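Handheld Gripper Build, Session 3 Notes
Hosteo Shared Workshop, evening course
Notes by Piroska Pálfi

Before you start

Bring the printed parts from last session with the supports already cleaned off. If your finger halves still have stringing inside the pivot hole, run the drill bit through by hand. Do not use the power drill on them. Two people cracked a finger that way last time and the printer queue is full until Saturday.

Each pair should have:

Two finger links, left and right
One trigger handle
Pivot screws and locknuts
Two ridged pads
Pull cord and return spring
The camera bracket (leave it in the bag until the end)

Assembly order

Fit the fingers to the body first, with no cord and no spring. Tighten each pivot screw until the finger stops moving, then back it off a quarter turn. The finger should fall open under its own weight when you tip the tool. If it hangs halfway, back the screw off a little more. If it wobbles side to side, you have gone too far.

Next, thread the cord. It goes through the handle, around the post, and out to the left finger before the right. Tie it with the trigger released. Both fingers should begin to move at the same moment when you squeeze. If one leads, untie and redo the knot on that side. Trying to fix it with the spring will give you a tool that closes evenly when empty and crookedly on an object.

The spring goes on after the cord. Hook the body end first and wear your glasses.

Pads go on last. The ridges run across the finger, not along it. Press them on dry and check that they meet flat before you use any adhesive. Berwyn Voyle's first set was glued with one pad turned around, and he had to cut it off with a knife and print another.

Setting the opening

The opening is the distance between the pads with the trigger released. It is set by the stop screw under the handle. A wide opening lets you reach around larger objects, but the trigger has to travel farther before anything touches, and your hand tires sooner. A narrow opening is quicker and more precise and will not fit around half of what you want to pick up.

Set it to your largest object plus a finger's width. Write the setting on tape and stick it to the handle. The two tools in a pair should match. 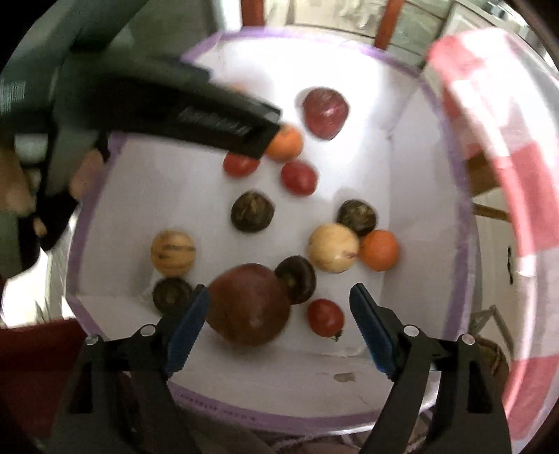 Pad pressure is the part of this build that takes the most adjusting. A hard plastic fingertip touches a round object at one small spot, so all the force of the trigger goes into that spot, and the object either bruises or rolls away. The pad spreads the force out, and the ridges give it an edge to hold with. A mixed tray is a good way to find out what your pads can do, because the settings that suit one item will be wrong for the next. A small cherry tomato needs little force and good alignment between the fingers. The big dark tomato needs the wider opening, and a mangosteen gives you the calyx on top to work around. Pepino melons are longer in one direction, so decide which way you are going to grip before you close. Start from the outside of the tray and work in, so that you are not reaching over loose fruit.

Exercise A: single tool

Pick up each item, hold it for a slow count, and set it down where it came from. Dropping it the last inch does not count as setting it down. Look at the skin afterward. A ridge mark that stays means too much force. Record the item, the opening, and whether it slipped.

Exercise B: two tools

One tool in each hand. Pass an item from the left tool to the right tool above the tray, then place it. The receiving tool should be fully closed before the giving tool begins to open. Most drops happen when both hands move together. Go slowly until you can do it without watching your trigger fingers.

Keep both tools tilted inward so the handles do not knock together. If they still touch, move your elbows out.

Exercise C: recording

Only do this after A and B feel comfortable. Mount the camera bracket and check that both fingertips stay in view with the trigger open and closed. Fast hand movements will blur, so slow down near the contact. Record in short runs with one pick per run, and name the files with your pair's initials. We need 200 runs per pair by the end of the course. The shared folder has room for 3,000 in total, so delete the false starts before you upload.

Common faults

Finger sticks closed: pivot screw too tight, or glue in the joint.
Object rolls forward out of the grip: fingers meeting at the tips only. Reseat the pads.
Object drops when lifted: cord stretched. Retie and test again.
Trigger feels gritty: printing debris in the handle. Take it apart and brush it out.

For next time

Read the servo section of the packet and bring your record sheet. We will replace the trigger with a motor on one tool per pair and keep the other as it is for comparison. Put the stop screws back in the labeled box before you leave.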